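Moving the Notes Archive to Plain Text

The notes archive had grown to the point where search took longer than walking to the shelf and looking the thing up in a book. I had been using the same notebook program since graduate school. It stores everything in a single database file, and the file had reached a size where the nightly backup copied the whole thing again if I so much as fixed a typo.

I exported it in March and have been cleaning up since. What follows is mostly a record for myself, though two people have asked about the naming scheme.

The export produced roughly 3000 text files. The exporter names each file after the note title and replaces any character it doesn't like with an underscore. Notes with no title get the first line of the body. If the first line is a web address, the result is a file name made mostly of underscores. There were 201 of those, and I renamed them by hand over several evenings. A script could have pulled the page titles, but many of the addresses no longer resolve.

Dates were the second problem. The exporter writes the creation date into the header of each file but sets the file's own modification time to the moment of export. Sorting by date in a file browser is therefore useless until the times are restored. I wrote a short script that reads the header, parses the date, and sets the modification time to match. It failed on notes created before I moved, which were stored with a different time zone label. Adding one more pattern to the parser fixed it.
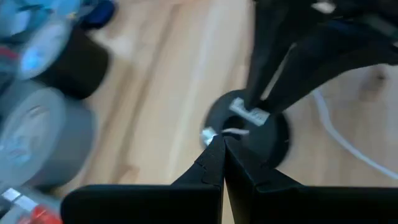
Plumurside, Nov 15, 2025

The folder structure is now flat except for four top-level directories: reference, journal, projects, and household. I tried a deeper tree first. The trouble with a deep tree is that a note on replacing the water heater anode belongs under house, under plumbing, and under receipts, and whichever one I pick is the wrong one six months later. With four folders I look in the right place almost every time, and full-text search covers the remainder.

File names start with the subject, then a short qualifier, then the year if the year matters. All lowercase, hyphens between words, no spaces. Amna Butt argued for putting the date first so that everything sorts chronologically. That works for the journal folder and I use it there. In reference it scatters related notes across the listing, and I almost never remember when I wrote down a torque value.

Links between notes were stored as internal identifiers, a long string of letters and digits with no relation to the title. The exporter kept the strings and dropped the table that explained them. I recovered the table by opening a copy of the database directly. The column names are in a language I don't read, but the identifiers are easy to spot. After that it was a search and replace run across the whole archive. About a dozen links pointed to notes I had deleted. I left those as plain text.

Attachments went into one folder next to the notes. Anything over 20 megabytes was moved to the external drive, with a line in the note giving the path. Most of the large ones were scanned manuals, and a few were duplicates that differed only in scan resolution. I kept the smaller scan where the text was legible.

For editing I am using Zurnora on the desktop and whatever the phone provides. Zurnora opens a folder instead of a database and does not add files of its own except for one settings file, which I have told the backup to skip. Its search is slower than a command-line search by a noticeable margin. I use the command line for anything more complicated than one word.

Backup is simpler now. Only changed files are copied, so the nightly run finishes before I have shut the lid. A second copy goes to the drive at Adeel Orakzai's house when I visit, and his goes to mine. We swap them by hand. Neither of us has automated it and I don't expect we will.

Still to do: the tags. The old program allowed them and I used them badly, with singular and plural forms of the same word, three spellings of "warranty," and a tag called "misc2." They are preserved at the top of each file as a comma-separated line. I may merge the useful ones and strip the rest, or leave the line alone and stop adding to it. The recipes also need another pass, as the exporter turned every fraction into a question mark. I have been correcting those from memory as I cook them.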